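Conseils d'atelier : enregistrer de bons exemples avec une pince à main

Ces notes servent aux personnes qui enregistrent des démonstrations pour le projet Tawhiri. Je les ai rassemblées après 1 565 prises, dont beaucoup à refaire.

Avant de commencer, nettoyez l'objectif avec un chiffon sec et contrôlez que les marqueurs carrés sur les doigts sont propres. Une trace de gras suffit pour perdre l'ouverture de la pince dans les données.

Ouvrez les doigts avant d'arriver sur l'objet. Pour une bouteille, approchez des deux côtés à la même distance et fermez lentement — le plastique mince se déforme vite. 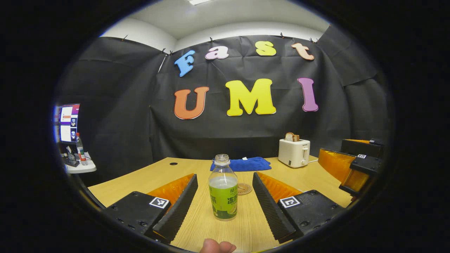 Odense, 11/10/2019

Gardez le même décor pour toute une série, mais changez la place des objets entre deux prises. Chez nous, la bouteille à étiquette vert citron, le dessous de verre en liège, la serviette bleue pliée et le grille-pain restent sur la table. Esben Juhl déplace un seul objet à la fois, moi je préfère deux.

Un tissu noir derrière la table calme les reflets. Fixez-le par le haut avec des pinces ; les plis ne gênent pas.

Si vous travaillez avec deux pinces, décidez laquelle bouge en premier et dites-le à voix haute. Attention au cordon du grille-pain, il s'accroche facilement.

Une prise ratée se garde dans un dossier à part, avec un mot sur l'erreur : objet glissé, main trop rapide, marqueur caché. Socorro Espinoza relit ces dossiers chaque mois d'avril.

Faites une pause toutes les 11 prises environ. Le poignet fatigué donne des gestes qui tremblent, et le modèle les apprend aussi.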